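Hudisham Desk Club: The Cable Drawer Gallery

Posted in April, in the Odds and Ends section

Every household has a drawer that no longer opens all the way. Ours at the club is a cupboard, and it holds everything that has ever had a plug on the end of it. On Saturday we emptied it. The door money came to 94 pounds, most of which went on biscuits, and the rest on labels that refuse to stick to anything except each other.

Members were asked to send in a picture of their own corner of shame, or of whatever they had managed to do about it. The full set runs to 486 pictures and lives in the albums on the left. This page has the captions from the wires and sockets section, and the picture that got the most votes. Click any caption to open its picture in the album.

Under the stairs, Grornance Road
Seven chargers for phones that went to the tip years ago. The owner would like it known that they are being kept in case. We did ask in case of what, and the subject was changed to the weather.

The kitchen end
A kettle, a toaster and a radio sharing one double socket by rota. The rota is taped to the bread bin and has been amended in three colours of biro.

Spare room, before
Entered under Before. We are still waiting for After, and the closing date has been moved twice on its account.

Prultine Court, top landing
An extension lead wound in a perfect figure of eight, tied with a ribbon, and hung on its own hook. Several members found this one upsetting.

The El Sherbiny hallway
The family shop sells proper cable clips by the box, at a very fair price. The family hallway uses string.

Mouse, lead, basket
Voted best in section by a margin of 2. A pale blue mouse, still on its wire, with a white power strip for company and plenty of white cable wandering over the grey marbled floor. The roll of black tape has been given a wire basket on the wall, so it at least knows where it lives. The box with the latched lid stays in the corner and keeps its own counsel. 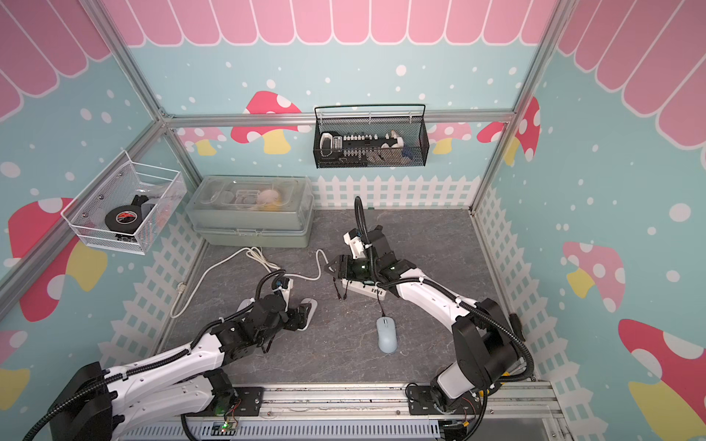 The argument over wired mice took up most of the tea break. One side holds that a mouse with a tail can always be found by pulling. The other side has spent a good part of the year looking for batteries, and was too tired to put its case properly.

Back of the television
Submitted with the lights off. We have respected the member's wishes and left it dark.

Next month's section is Lids Without Tubs. Send one picture each, please, and put your road name on the back if it is a print. The cupboard is open again for anyone missing a lead, and we would be grateful if you took two.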